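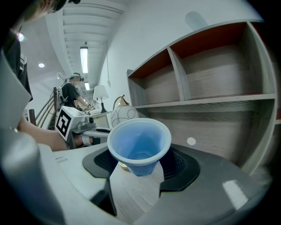 A reader wrote in to say that small kettles are a false economy, that you end up boiling the thing twice every time anyone visits, and would I please get on and review a proper big one. Fair enough! I'd have said the same myself a year ago. But I've been living with the Carnum compact kettle since October and I'm going to use this whole review to try to talk you round, or at least get you to have a look at it next time you're walking past one in a shop.

Carnum compact kettle: the small one that got me back into tea
Posted Jul 10, 2022
Reading time: 3 minutes

So, the basics. It's a cordless electric kettle that holds 900 mL, it draws 2000 watts, and it has a base with 3 temperature buttons: green, oolong and full boil. I paid $59 for it at Gurkby, which was full price, and I'd pay it again. It comes in white or a sort of mushroom colour. I got the mushroom. In the shop lights it looked pink and I nearly put it back, but at home next to the toaster it's lovely, warm and a bit old-fashioned.

I should say what it replaced. We had a huge glass kettle with the blue light in it, you'll know the sort, everyone had one for a while. I loved it for a week. After that all I could see was scale. Our water isn't even especially hard and the bottom still went cloudy, then chalky, and there it all was on display with a light behind it like a museum cabinet. It was heavy too, heavy enough that I'd pour with both hands when it was full. My wrists aren't what they were and I'd started making instant coffee from the hot tap at work and skipping tea at home altogether. Dreadful state of affairs.

The pour

I'm starting with the pour as it's what I notice every single day. The spout is short and comes to a narrow lip, halfway between a normal kettle and one of those swan-necked things the coffee people use. It doesn't dribble. I've poured fast, slow, full, nearly empty, and at the silly angle you end up with when the cup is pushed to the back of the bench, and the water goes where I'm looking. When you stop, it stops! The glass one always let a last trickle run down its own chin and onto the benchtop, and I'd got so used to wiping up after it that I was still reaching for the cloth weeks after it had gone.

It's good on narrow things as well. I fill a hot water bottle from it most nights in winter (let it sit off the boil first, please) and I've never once splashed my hand. Small cups, travel mugs, the mouth of a teapot with a fussy built-in strainer, all fine.

The handle is a simple loop, open at the bottom, with a slightly rubbery coating on the inside. You can get your whole hand in there, even in an oven mitt. The balance is right too. With a lot of kettles the weight sits way out in front of your knuckles and you're fighting it the whole way over, and this one just tips.

The temperature buttons

I didn't think I'd care about these. I was the person pouring boiling water on green tea and then telling people I didn't like green tea. Well, I like it now. The lowest setting makes it sweet and grassy with none of that mouth-drying bitterness, and I've gone from a dusty box of bags to buying loose leaf from Kun, a little importer with a stall at our market. I get a small bag of their roasted green and it's gone in a fortnight.

The middle button I use for oolong and also, don't laugh, for instant coffee. It takes the harsh edge off. Try it if you've a kettle that can do it, or just wait a bit after the click.

You press the button and the light beside it goes steady when it's reached temperature. There's one soft beep. There's also a hold function, where you press the same button again and it keeps the water warm for a while, and that's brilliant on weekend mornings when people drift into the kitchen one at a time. The manual is vague about how long it holds. Long enough for my lot.

One niggle: there's no in-between. If you're the kind of tea drinker that wants to dial in an exact number of degrees, this isn't your kettle, and the Fedeck gooseneck with the little screen will make you much happier. It costs a good deal more and takes up more bench. I borrowed one for a week and thought it was a beautiful object, though filling it through that tiny lid drove me up the wall.

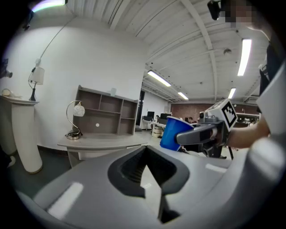

My neighbour reckons a kettle is a kettle and that past a certain point you're paying for the shape. I've had this argument over the fence more than once, and I'll give some ground on it. The water is the same water. A cheap supermarket kettle will boil it perfectly well and if yours works and you like it, keep it, wonderful, spend the money on nicer tea. Where I dig in is on the things you touch. The lid, the handle, the switch. You use a kettle more than almost anything else in the kitchen, and a stiff lid you fight with every morning wears on you in a way that's hard to explain to somebody with a good lid.

The Carnum's lid lifts right off, by the way. Some people hate that. I prefer it, as I can get the brush in and see what I'm doing, and the steam doesn't come up the back of my hand the way it does with a hinged one. You do have to put it down somewhere. Mine goes upside down on the tea tin and leaves a ring of drips on it.

Size, and the visitor problem

Back to the reader with the big family kettle. Yes, it's small. Full, it does a decent pot of tea and a bit over, or enough mugs for our household with nobody going short. When we have a crowd I do boil it twice. But it's quick! I put the second lot on while the first is brewing, and by the time I've found the milk and somebody's told me they've gone off dairy, it's ready. I've never had people standing about waiting.

And on an ordinary day I'm only heating what I need. With the old one there was a minimum line so high that a single cup meant boiling enough for the whole street. The minimum line on this is low, properly low, one mug's worth. I can't tell you what it's saved on the power bill as I've never sat down with the bills and I'm not about to start. It feels less wasteful and it's faster, that'll do me.

If you regularly feed a crowd, or you use kettle water for pasta (I do, guilty), you may well want something bigger. For pasta I fill it once, tip that in the pot, and top up from the tap. Works fine.

Cleaning

Stainless inside, with the element hidden under a flat base, so there's nothing for scale to cling to except the floor of it. I do a vinegar soak every so often: equal parts white vinegar and water, bring it up on the lowest setting, leave it until you remember it, rinse, then boil a fresh lot and tip that out too. Citric acid is nicer if you can't stand the smell. Open a window either way.

There's a little mesh filter behind the spout and it pops out with a fingernail. Mine has gone a bit grey at the edge and I can't shift it. Doesn't seem to affect anything.

The outside marks less than I feared. It's a matt finish and fingerprints don't show, but tea splashes do if you let them dry, so give it a wipe with a damp cloth when you do the bench. Don't use the green scourer side. I did, in a hurry, and there's a dull patch near the base now that I turn to the wall.

Things I'd change

The cord is too short. It's fine if your power point is right behind the kettle, and ours isn't, so it lives at the wrong end of the bench and I've had to move the bread bin. There's a bit more cord wound under the base, worth checking before you start shifting furniture (I shifted the furniture first).

The water window is on one side only, the left, and it's narrow. Left-handers will be filling it blind unless they turn it round at the tap.

And the beep can't be switched off. It's a polite beep, but if you're up early with a baby asleep in the next room you'll be standing over the kettle with your finger ready, lifting it off just before it gets there. I know from the comments on my toaster review that this matters to a lot of you.

Would I get it again?

In a heartbeat. I've already bought a second, in white, for my mum's unit, and she's stopped using the saucepan. She likes that she can lift it full. She's never pressed anything except the boil button and she thinks the other lights are for show.

I'm trying a teapot next, one with a removable basket that's meant to fit a hand inside for washing. First impressions are good, though the lid rattles. If you've had the Carnum longer than I have, tell me how the hinge-free lid is holding its seal, and whether anybody has found a replacement mesh filter, as I couldn't see one at Gurkby when I looked.

Home Reviews Kitchen Tea and coffee Archive About

Contact | Copyright 2022, all rights reserved | Back to top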